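Drornisard Kitchen Play Set

Data card, version 2
Last edited May 22, 2018

Summary

Drornisard is a set of teleoperated robot episodes recorded on a tabletop with toy kitchen items. Each episode is one short task done by a person driving the arm, with a sentence in English that says what the task was. The set was made for training and testing policies that take a camera image and a sentence as input and give back arm motions.

This version has 177 episodes over 11 task families. It replaces the February version, which used a different gripper calibration and should not be mixed in with this one.

What is in an episode

Every episode is a folder. Inside it are:

frames/ – color images from the overhead camera, numbered from zero
state.csv – joint angles, gripper opening and a time stamp, one row per frame
action.csv – the command sent to the arm at the same step
task.txt – the instruction, one line, lower case, no period
meta.json – table layout name, operator code, success flag

Images and states are already lined up, so row n in state.csv goes with frame n. Commands are stored as they were sent. They have not been smoothed or clipped. If your loader drops the first row of a csv as a header, check it: state.csv has a header and action.csv does not. We know this is annoying and will fix it in the next version.

Task families

Put an item in a container
Take an item out of a container
Move an item next to another item
Move an item to a named side of the table
Lay a bottle down
Stand a bottle up
Put food on a plate
Put food in the pan
Open the oven door
Close the oven door
Clear an item away from the front of the oven

The oven families are the hardest and have the most failed episodes. The handle is narrow, and small errors in height make the fingers slide off. Failed episodes are kept, with success set to false in meta.json. Filter them out if you are doing plain imitation.

How it was collected

Recording was done at the Manzano bench on the white table. Before each episode the operator read the instruction from a list, placed the items named in it, and added others as clutter. Clutter was not scripted. Operators were asked to change the layout between episodes and to avoid lining things up in rows – people do this without thinking, and an early policy learned to reach for the end of the row.

The arm was driven with Sisturik, our teleoperation client. Recording starts when the operator presses the pedal and stops when they press it again. Episodes longer than 20 seconds were thrown away and recorded again.

Items may lie partly outside the camera view. The arm may also cover an item in some frames, or be blurred when it moves fast. These frames have been left in.

Instructions

Instructions use plain names: pan, plate, bowl, mug, colander, ketchup bottle, spatula, oven. Color is added where more than one item would fit the name, as in "put the green bottle in the colander". We did not write paraphrases. If you want them, make them yourself and keep task.txt as it is, so that results can be compared.

A few of the toy foods are hard to name from above, even for people. Where operators did not agree on a name, the instruction uses color and shape instead.

Splits

train.txt and test.txt list folder names. The split is by layout, so no table layout appears in both. Please don't reshuffle it. Frames from one layout look very much alike, and a random split by frame gives test numbers that mean nothing.

Known problems

There is a single overhead camera and no depth. Item height has to be worked out from the image, and tall items look shorter than they are.

The white table reflects the room lights, so exposure shifts between sessions. No color correction was done.

Small black dots on the table surface are part of the table as recorded. Don't mask them and don't treat them as items. The detector in the Skurmont baseline picked them up as food until we set a minimum box size.

All operators drove with the right hand. Approach paths lean to one side because of this, and a policy trained on the set will too.

Example frame: clutter layout with ketchup bottle in colander, toaster oven at right, gripper over the oven

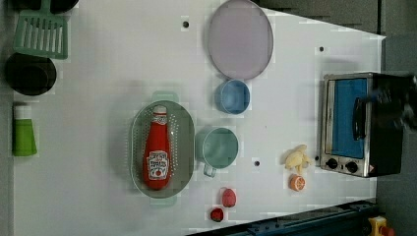 Loading the data

Run python load.py --root DIR --split train from the top folder. The script checks that frame and row counts match and prints the name of any episode where they don't. Use --success-only to skip failed episodes. Bug reports go in the Drornisard issue tracker, with the episode folder name in the title.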